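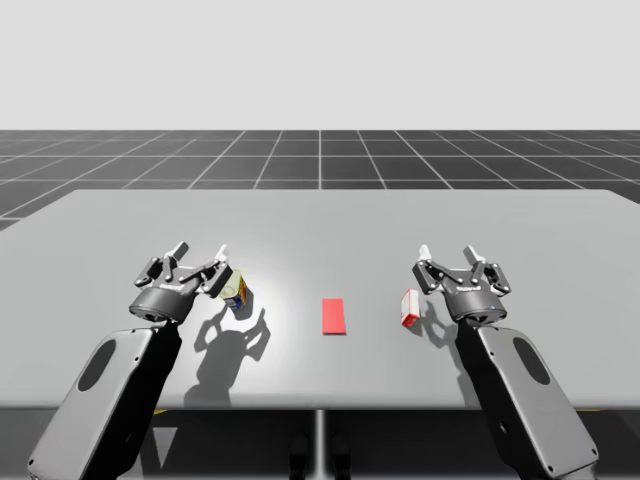
*Figure 2.1. Two robot arms with open grippers above a light gray table.*

# Chapter 2: The Household Balance Sheet

A paycheck tells you what a household takes in. It says very little about what the household has. For that we need a balance sheet, a list of what is owned and what is owed on a single day.

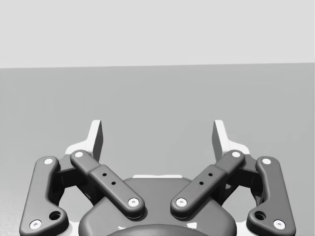

Assets go on the left. These include cash, bank deposits, cars, and homes, each entered at the price it would bring if sold today. Debts go on the right: mortgages, car loans, card balances, and unpaid bills. Assets minus debts equals net worth, and the answer can be negative. 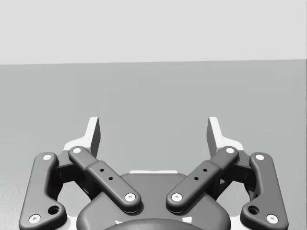

*Figure 2.2. A gripper seen from behind, over a plain gray floor.*

Take the Yousafzai household. It has $99 in checking, owes $32 on a store card from Tisix, and owes $40 to the Cerora water company. Its net worth, before the car is counted, is $27. Adding the car will change that figure a great deal - but the car can't pay the water bill this month.

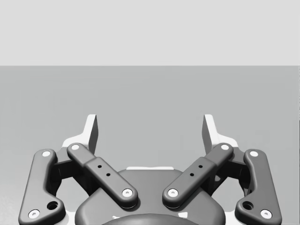 Assets that turn into cash quickly are called liquid. A balance sheet should separate them from the rest. The two sides of the page need not match the way the left and right fingers of a gripper nearly do, and the difference between them is entered as net worth. In Section 2.1 we set up the form line by line, and in Section 2.2 we fill it in for a renter in Flultulska.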